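Why Do Boxes and Bins Get Scratched?

Hulloda Young Readers – Everyday Things
By Soo-ah Bang

Look at the bottom of an old toy box or a tool drawer. You will probably find lines and dull patches that were not there when it was new. These marks are called wear.

Wear happens when two things rub together. Slide a metal toy car across a plastic tray and its hard edges press into the softer plastic. A tiny groove is left behind. One groove is hard to see. After 200 slides, the tray starts to look gray and cloudy.

Scratches and scuffs

A scratch is a thin line made by something sharp or pointed. A scuff is wider. It is a rubbed patch, like the ones on the toes of your shoes. A bin can have both.

The bottom usually gets the most marks. Things land there, and gravity holds them there while they slide around. The walls get bumped when things go in and come out.

Does wear matter?

Most of the time, no. A scratched bin holds things just as well as a shiny one. A crack is different – it can grow, and a cracked bin should be replaced.

Storage bins often have walls that slope. Sloping walls help small things slide down toward the middle, where they are easier to reach. Some bins are also split into compartments, so that different things stay apart.

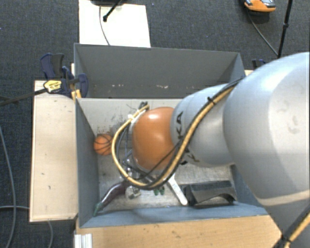 Scratches and scuffs on the light gray bottom of a bin. The left wall slopes inward.

Try it yourself

You need 2 old plastic lids, a coin and a soft cloth. Rub one lid with the coin 115 times. Rub the other lid with the cloth the same number of times. Hold both near a window and tilt them. Which one has more lines?

Words to know
Wear: damage from lots of use
Groove: a long, narrow cut
Compartment: one part of a divided box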